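Friday, December 2, 2022
Shelf bay, snack stock, Wisedgate order

Restocked the bay from the Kanero delivery. Delivery note says 78 cartons, received 78. Two had crushed corners and went to the returns bin. Dean Dobson signed for them before I got in.

Still following the Marinescu layout sheet from April. It puts the small boxes low and the tall cartons up top, which mostly works. The Annie's boxes went on in rows with the front panels facing out. I slit the outer cases down one side with the short knife and lifted the boxes out by hand. Slower than tipping them, but no torn flaps that way.

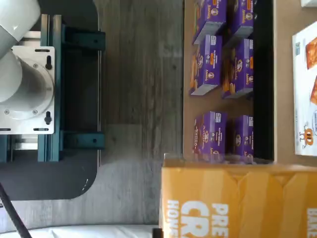
After that I broke the cases down flat and tied them for pickup. Tape gun is low again, one roll left in the drawer. Wrote it on the Costach supply list, along with blades and a marker.

Next job was the upper board. The sheet gives an upper board height of 936 mm from the floor. I measured at the left end and got it, measured at the right end and came up 2 mm short. Moved the clip on that side, pressed the board down with both hands and checked again. Fine now.

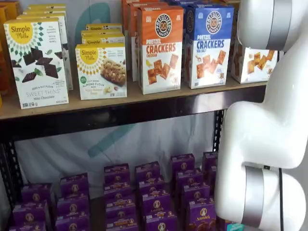

Facing rule for the tall cartons is one flavor per column, oldest date in front. I checked dates before anything went up and found one case out of order, so that one had to be unpacked and put back. The Mint Chocolate Sweet Thins have more of the Simple Mills boxes in a row behind them, so whoever picks from that end should pull the next box forward when they take one. The almond flour bars weigh more per carton and the sheet has no line for them. I pencilled one in.

Pretzel crackers next. The Kanero paperwork lists every flavor under one item code. I split them by flavor anyway and wrote both names on the stock card. Gave each its own column so the count can be done from the front without moving anything.
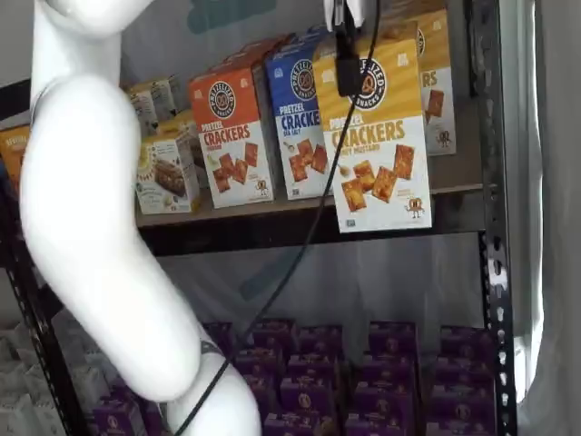

Upper shelf, Pretzelized crackers, orange box and blue box next to each other.

Stock card for the bay now reads 61 on the small boxes, counted twice. Wisedgate want a fresh count whenever the card changes, so I sent the number over before lunch. Swept up the cardboard bits and put the step stool back by the door.

Left to do: price strip for the upper board, new label for the almond flour bars, replace the pencilled line on the sheet with a typed one.

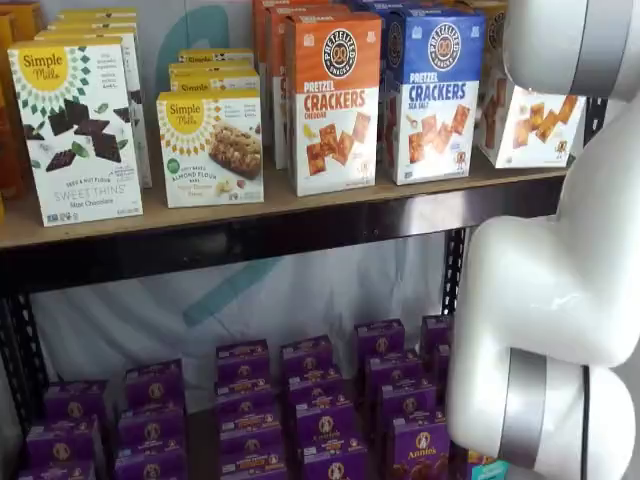
Dean Dobson: I'd swap the sea salt and the cheddar on the next restock. Cheddar goes out faster and it would be easier to reach from the end. Also the returns bin is full, I'll take it down Monday.

Will leave the order alone until the sheet is retyped, then change both together.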